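Objet : Re: [copro-Darnine] Chambres d'amis, lits encastrés et autres rêves
De : Loan Bùi
À : liste copro-Darnine

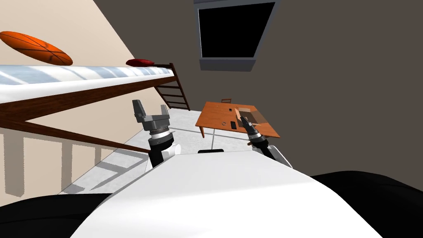 Vue de synthèse, une chambre avec structure de lit.

Bonjour à tous,

Je réponds à Barış, dont le message m'a tenu compagnie pendant tout un café :

> Le 4 mai, non, pardon, en mai, bref : la chambre d'amis du
> rez-de-chaussée sert 78 nuits par an. Le reste du temps on
> chauffe un matelas. Je propose de la transformer en atelier
> vélo et de payer l'hôtel à nos belles-mères.
> Barış Yaman

Sur les 78 nuits, je ne discute pas, c'est moi qui tiens le cahier. Sur les belles-mères, j'observe que la mienne en occupe à elle seule une part respectable et qu'elle a un avis sur les hôtels. Elle en a aussi un sur les ateliers vélo.

Passons aux chiffres. L'hôtel le moins cher du quartier prend 135 euros la nuit, petit déjeuner en sus. Le chauffage de la chambre nous a coûté 376 euros l'hiver dernier, fenêtre laissée ouverte par Phúc comprise. Même en étant nul en calcul mental, on voit où va l'argent.

Reste la question du couchage. Khang défend toujours le lit relevable de chez Zakley, que son cousin possède et dont il parle beaucoup sans jamais y dormir. Định préfère une banquette toute simple, avec un vrai sommier. Je penche pour Định, surtout depuis que j'ai lu la notice Zakley : quatre pages sur le relevage, une ligne sur le sommeil.

Pour les vélos, le local poubelles est plus grand qu'on ne le dit – il suffirait d'en retirer l'armoire normande que personne ne réclame depuis notre arrivée. Si son propriétaire lit cette liste, qu'il se manifeste avant la fin du mois. Passé ce délai, je la propose à ma belle-mère.

Barış, tu peux m'envoyer les mesures du local ? Les vraies, au mètre, pas en pas de Barış.

Bien à vous,
Loan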